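Ticket 683: Content-Security-Policy header missing on cached pages
Product: Drokari 2
Opened: July 11, 2018
Status: Resolved

After the April update, the CSP header is sent on the first request to a page but not on later ones served from cache. Logged-in pages are fine. Plain HTTP on port 80 redirects as it should.

Steps: clear the cache, load any gallery page on the Khamphan test site, check the response headers, reload, check again. Same result with the Vunov proxy turned off.
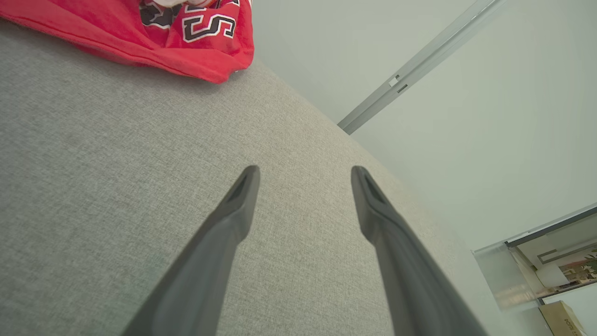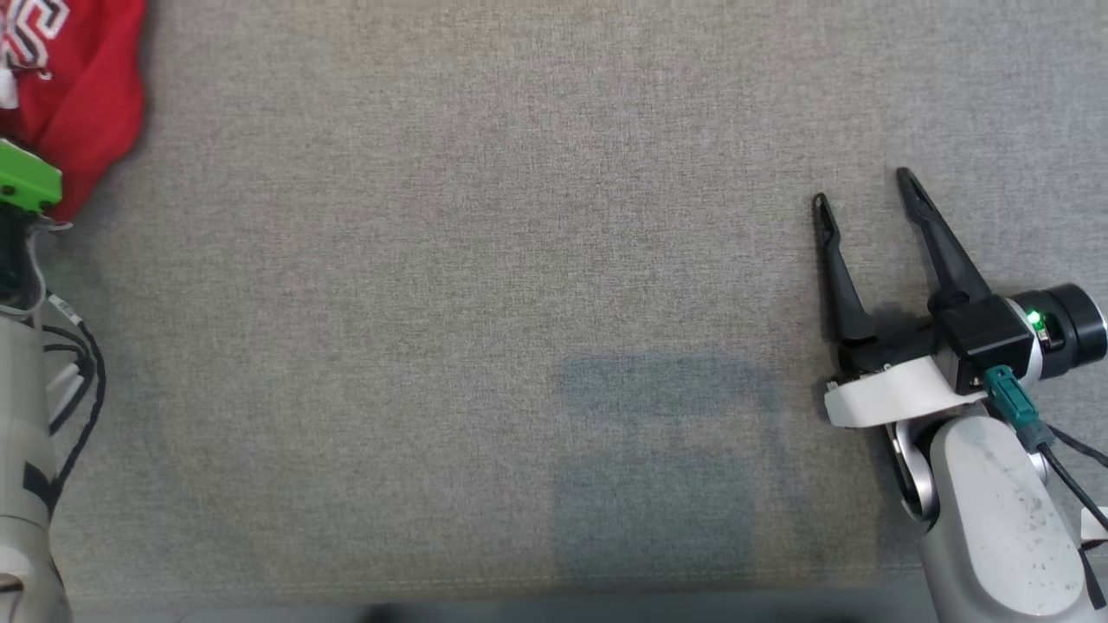 Gray woven fabric

Gallery items load from the same origin, so a missing policy causes no visible error.

Update: the cache module stores the body and content type only. Headers added by the Mokum plugin are dropped on write. Patch in revision 345 saves the full header list. Old entries have to be purged by hand after the upgrade.

Retested with a purged cache. Header present on first load and on reload. Closing.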